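# About us

Tranier is a small firm that thinks about washing-up. We design and sell racks, mats and other things to stand beside a sink, and we run a two-hour class for people who share a kitchen and would like to go on speaking to one another.

We began in Drendden, above a shop that sold curtain rails, in an office where eleven adults had one sink between them. The draining board held whatever it held. Mugs went on top of pans, pans went on top of a chopping board that had been there since before the lease, and every so often the whole lot shifted in the night and frightened the cleaner. One June we moved the mugs to a rack of their own. There was some grumbling. By the end of the month people had stopped drinking out of measuring jugs, and we took this as encouragement.

The cup rack came first and is still what most people buy. It's called the Elora, after a boat one of the founders failed to sell. The dish rack is the Salazar, and it has been redrawn 131 times, mostly by the same person, mostly a couple of millimetres at a go. We have asked him to stop. He says the bars at the back were too short and now they aren't, and we have to admit he has a point about dinner plates.

Last year we sold 2,838 racks of one sort or another. Of those, 817 went to schools, church halls and village clubs, where the washing-up is done by whoever was slowest to put their coat on. Halls are our best customers and our sternest critics. One sent back a rack with a note saying only "tea urn", and we have since learned to ask about the tea urn.

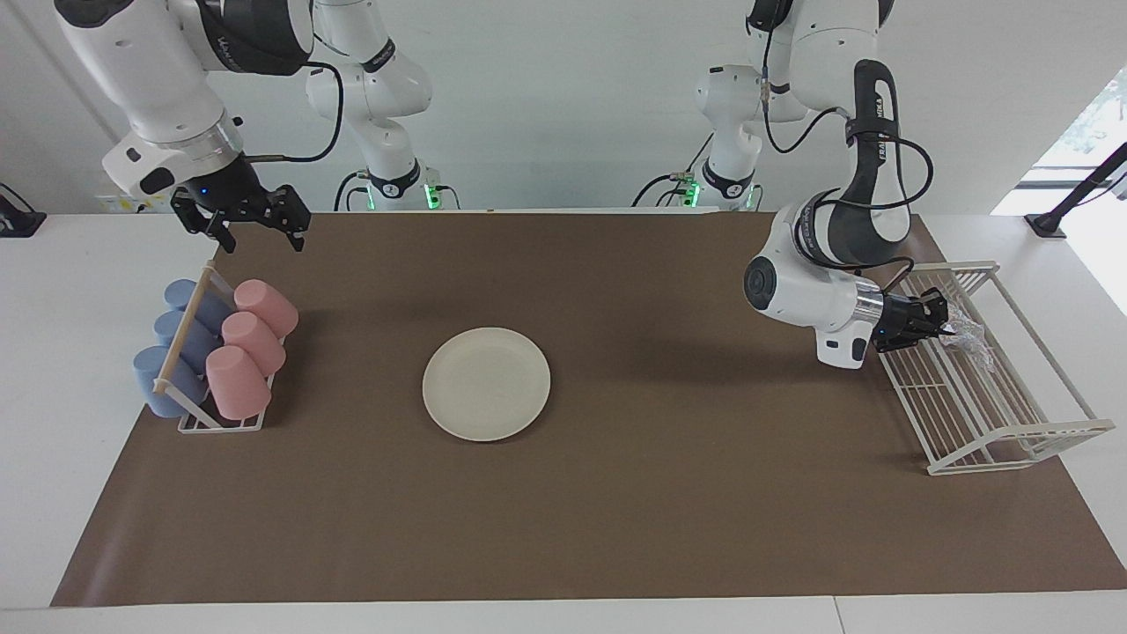

*The Washing-Up Desk, Tranier*

Cups have a side of the mat and dishes have the other. In a cup rack we like a row to be a row: blue with blue, pink with pink, all lying on their sides and facing the same way. Visitors find this fussy. They then go home and, we are told, look at their own cupboards for rather a long time.

A plate needs a bit more thought. The round cream-white one in the middle of the mat is at the stage we call undecided, and it's where most household arguments start. Somebody puts a plate down between the two racks, meaning to come back to it, and the next person assumes it has been left there for a reason. Our class spends twenty minutes on this. It used to be ten, but there were questions.

We prefer a brown mat to a white one, having spent years with tea. We like white wire for racks as it shows you what needs cleaning, although we accept that plenty of people would sooner not be shown.

## The class

It runs in the morning at ten, in the room behind our shop in Drendden, and takes up to eight people. You will wash things, stack things and be asked to explain why you stacked them like that. Bring an apron. Couples are welcome but we seat them apart.

## What we don't do

We don't sell dishwashers, repair dishwashers or give an opinion on which way up the forks go in a dishwasher. We had an opinion once - it was printed on a tea towel - and almost all the letters we got that winter were about it. The tea towels are still for sale, at half price.

## Getting hold of us

The shop opens at nine and shuts at four, with a gap in the middle for lunch and the washing-up after it. Spare feet for the Salazar are free if you call in. Please bring the old ones so we can match the size, there having been 2 sizes and no label on either.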